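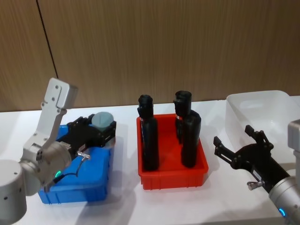 Three plastic bins on a white table, with a robot arm on each side.

What Is a Treaty, and Can a Country Quit One?
Kids' News Desk

You know when you and a friend shake on something? "I'll trade you my chips if you give me the window seat." A deal. Countries do that too. Only bigger, and with a lot more paper.

A deal between countries is called a treaty. Say it like this: TREE-tee.

What goes in a treaty?

Almost anything. Who can fish in which part of the sea. Where a border goes. How many weapons each side can keep. Who cleans up a dirty river. Some treaties are short. Some run to hundreds of pages, and yes, somebody has to read them all.

Let's make one up

Picture two countries, Zukex and Vireck. There's a lake between them, Lake Matheson. Both countries fish there. Lately the fish are running out. Zukex blames Vireck. Vireck blames Zukex. Lots of grumpy letters.

So they meet in a town called Nutton and talk. For weeks. In the end they agree:

Each country can send 50 boats, no more.
No fishing in the spring, when the baby fish hatch.
Inspectors from both sides can visit the docks and check.

That's the Nutton Treaty.

Signing isn't the end

First the leaders sign. Big table, nice pens, handshakes. But in lots of countries that's only step one. Next comes a vote back home, often by lawmakers. Saying the final yes is called ratifying. RAT-if-eye-ing. No rats.

In the United States, two thirds of the senators who are voting have to say yes to a treaty. Hard to get! So presidents sometimes make other kinds of deals with countries, ones that don't need that vote. Quicker to make. Can be quicker for the next president to drop, too.

How do you know the other side isn't cheating?

You check. Back to the lake. An inspector from Zukex goes to Vireck's docks and looks at the boat list. It's supposed to say 50. If it says 395, well. Problem. Real inspectors look at factories, take samples, read records and study pictures from space.

Can a country just quit?

Often, yes. Many treaties have a part near the end that tells you how to leave. Usually you send a letter and then wait, maybe six months, maybe a year. The waiting gives everybody time to talk it over, and sometimes the country changes it's mind.

Say Vireck gets a new leader who thinks the lake deal is unfair. Vireck sends the letter. Now what?

Zukex could keep following the rules anyway.
Zukex could quit too, and send 500 boats.
Both could go back to Nutton and write a new deal.
Zukex could stop buying things from Vireck untill it comes back. When a country does that to push another one, it's called a sanction.

If lots of countries signed, the deal can keep going after one leaves. Just with one less chair at the table.

Words to know

Treaty: a written deal between countries.
Ratify: to give the final yes.
Inspector: a person who checks that rules are followed.
Sanction: a penalty, like stopping trade.
Withdraw: to leave a deal.

Try it

Write a treaty with a brother, sister or friend. Pick one thing, like who gets the TV after dinner. Put in the rules, how you'll check, and how somebody can quit. Then both sign it and stick it on the fridge.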